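The Cushion Man of Cancombe
A talk with Kamran Minhas about fillings, covers and the proper way to dress a room

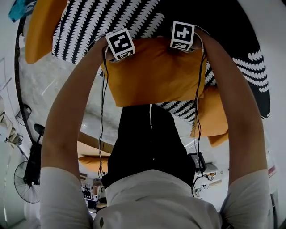
I had planned to stay for one cup of tea and ended up staying for most of a morning in May, which I am told is what happens to everyone who goes to see Kamran Minhas. He has been making and fitting cushions in Cancombe for 14 years, first from his mother's dining table and now under the name Zitik, and he talks about them the way other people talk about their gardens or their grandchildren. I came in knowing very little about cushions and went home and took every one of mine apart (my husband has been very patient).

"People buy the cover and forget about the inside," he told me, before I had even got my coat off. "They fall in love with a color, and that's fine, I fall in love with colors too. But you lean on the inside!"

The color he has fallen in love with lately is a mustard orange. He likes to scatter several of the same shade through a room and let one big pattern do the talking, say a large black-and-white cushion with wavy, leaf-like stripes. I asked him if that wasn't a bit much for a small living room, and he laughed at me quite kindly.

"A small room can take one loud thing. What it can't take is five things that are all a little bit loud. So you have your big leafy fellow there, and then you have the orange, and the orange again, and over by the wooden furniture the orange one more time. Your eye goes round the room and it keeps meeting a friend."

He learned the trade at Awan, the old upholstery shop on Gurgate, where he started as a sweeper and delivery boy and was allowed near the sewing machines only after a year of asking. The owner made him unpick seams for weeks on end. "I hated it so much," he said, very cheerfully. "But you learn what a bad seam looks like from the wrong side, and you never sew one after that. Well, hardly ever."

Last year he sewed 448 covers, most of them on his own, and he knows the number for the simple reason that he writes each one in a ledger with a scrap of the fabric pinned beside it. The ledger got passed across the table to me several times. There is a whole page of teal in it, from a customer who changed her mind about the exact shade and then changed it back again.

We got onto the subject of handling, and here he became quite stern. You pick a cushion up with two hands, he says, one on each side, never by a corner. Corners are where the stuffing thins out first, and once a corner has gone floppy you can plump it all you like and it will fold over again by suppertime. He plumps his own every evening at 9, after the dishes, working his way along the sofa and finishing with the biggest one.

"My wife says it's like putting the children to bed. I tell her it's quicker, and they don't ask for water."

What about washing? Cool water, covers inside out, zipper closed. He dries them flat, and he won't hear of a tumble dryer. In hot weather he stands the covers near a fan, and he has opinions on floors as well, pale ones in particular. A pale marbled floor makes strong colors look cleaner, he thinks, and he has talked more than one customer out of a rug.

I asked what he was working on next, and out came the ledger again. There is an order of floor cushions for a reading room, and he is still arguing with himself over the piping. He'd like to do it in black. The customer would like cream. When I finally left he was holding the two strips up to the window, and he called after me down the stairs to ask which one I would pick. I said black.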